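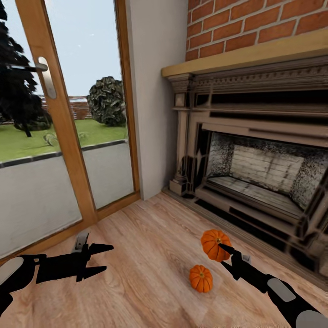
Wollia wrote:
> We have money for one two-arm set before the end of May. The Kalwood offer is cheaper, but spare fingers for the gripper are not in the price. Can we do the first months only in simulation and buy the arms later? I need a number for the budget sheet.

Hello all,

I answer for the Okoth side. Yes, I would start in simulation, and the pumpkin task is a good one to plan with. One arm holds, the other is free, so we learn early if we need two arms of the same type or if a simpler one is enough on the left.

For the sheet, please put these lines:

Simulation seats, 5 users: 1,320 per year
Spare fingers, one pair: 273
Delivery time from Kalwood: 6 weeks after the order

The arms I would keep as a separate line, without a number, until Hestus sends the new quote. Their old one did not include the mounting plate - I asked two times and have no answer yet.

One question back: does the May date mean the order must be placed, or the invoice must be paid? With Kalwood this is a big difference for us.

Best regards,
Okoth side, planning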